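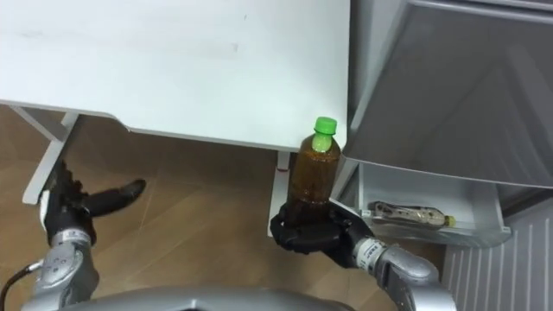 White table, wood floor. 

Speaker notes: Why your meeting room sounds like a swimming pool
Novier office design meetup, 22 June 2026

Wait for the door to close. Clap once. Let them hear it come back.

OK, so that clap is my whole talk. You can leave now if you're parked on a meter.

I fix rooms for a living. People call me after they've spent the money. The Skerance office had a conference table that cost more than my car, and the people at one end of it couldn't understand the people at the other. They'd bought better microphones. The microphones picked up the echo beautifully.

Ask for hands: who has a room at work that everybody avoids? (Every hand goes up. It did in March, anyway.)

Hard floor, hard table, bare walls, glass. Sound leaves your mouth and goes shopping. It visits every surface before it gets to the person across from you, and by then you've started the next sentence. Your brain sorts this out for free for the first 30 minutes. After that it sends a bill, and you call it "being tired of meetings."

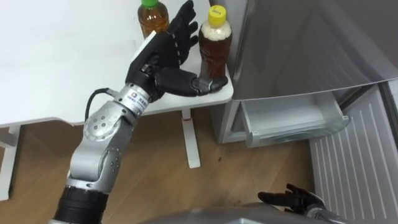
Carpet is what people try next. Carpet helps with the high end -- chair scrapes, heels, pens -- and does very little for the low end of a voice. Stodby put in carpet, then phoned me to say the room was now "boomy." Yes. It was boomy before. They'd just removed the part that was covering it up.

Spend the first 200 dollars on the wall behind whoever talks most. Thick panels, 2 inches at least, with a gap behind them. Foam egg-crate stuff from the internet is mostly a decoration, and an ugly one.

Ceiling next, if the landlord lets you. Londoño Tower didn't, so we hung the panels on wires and called them art. Total was under 1,000 dollars. Somebody has since asked who the artist is.

SLOW DOWN HERE. I always rush this bit.

Put the panels up before you buy the screen. Then stand where the quiet person sits and have someone read you the lunch menu.

Clap again. Take questions. Repeat each one into the mic, they won't carry in this room.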